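Shared Laundry Room Walk-Through: The Checklist, With My Comments
By Rokeya Talukder
3 Nov 2022
189 shares | 6 comments

I love a good walk-through! Strand House has had a shared laundry room since before I moved in, and after our July inspection so many neighbors asked to see the sheet that I typed it up with my notes. Borrow it, change it, tape it to your own door.

DRYERS

1. Lint screens in place and clean. OK on all machines. Wonderful — last time two were furry.

2. Vent duct behind each dryer free of kinks. Dryer 2 FAILED. The duct was squashed flat against the wall, so I pulled the machine forward and it sprang back nicely. Recheck next month.

3. Outside vent flap opens when a dryer is running. OK. Go out and hold your hand near it, you should feel a good push of warm air.

4. Nothing stored on top of or behind the machines. OK after I moved a box of old Busesier manuals to the office.

WASHERS

5. Fill hoses: no bulges, cracks or drips at the fittings. OK, but the hose on washer 3 is stiff and I've asked for a new one.

6. Floor drain runs clear. Pour a bucket of water down and watch it go. OK.

7. Outlets near water trip when you press the test button. OK. Press reset afterward or you'll get a phone call, as I did.

AIR-DRYING

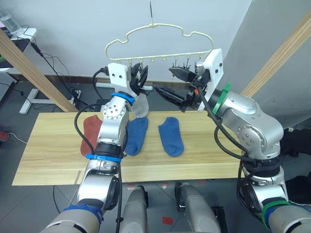
8. Hanging dryers kept well away from heaters and light fixtures. OK. We ask for at least a yard from the wall heater, and I was thrilled to see people sticking to it.

9. Hooks and rails hold their load. Pull down firmly on each one with an empty hand before anything gets hung up. The rail by the window has a loose screw at the left end. TIGHTEN.

10. Clips and pegs not cracked. Run a thumb along the springs. Small items like socks and baby things are what these hangers are good for, and a wet bath towel will bend one in no time (please use the floor rack!).

11. Walkway clear under anything that drips. PARTLY. There was a puddle near the door and no mat. I've ordered a Losix rubber one with a raised edge. 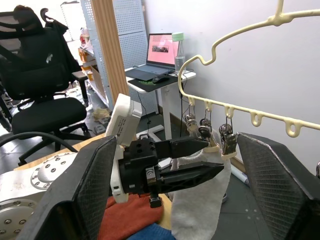
Gayan Weerakoon wrote back that a mat alone won't do it, and that the wet patch comes from people carrying things across the room straight out of the washer. He wants the racks moved to the drain side. I think he's right, and I've added it to the list as 11a. Trial starts Monday.

STORAGE AND CHEMICALS

12. Bleach and ammonia cleaners on separate shelves, caps tight, labels readable. OK. One unlabeled spray bottle thrown out.

13. Detergent pods up high in a latched cabinet. FAILED. The latch is broken and the cabinet is within easy reach of a four-year-old. Prasanna Hettiarachchi has a spare latch and is putting it on this week. Hooray!
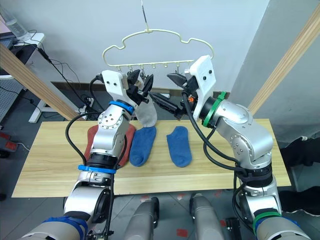
14. Oily rags never go in the dryer, even after washing. Sign is up, but it's faded. I'm printing a bigger one.

EXIT AND LIGHT

15. Door opens fully from the inside with no key. OK.

16. Extinguisher gauge in the green, tag current. OK. Next service is due in July.

17. Smoke alarm tested. OK, and very loud — sorry to everyone on the first floor.

18. Emergency light comes on with the power off. SLOW. It flickered for 7 seconds before it settled, so a new battery is on the way.

Still open: 2, 5, 9, 11, 11a, 13, 14 and 18. I'll cross them off on the copy by the door as they get done. If you spot something I missed, write it on the back of the sheet with your apartment number.

Contact: Strand House Residents, laundry room desk | © 2022 Strand House Residents | Back to top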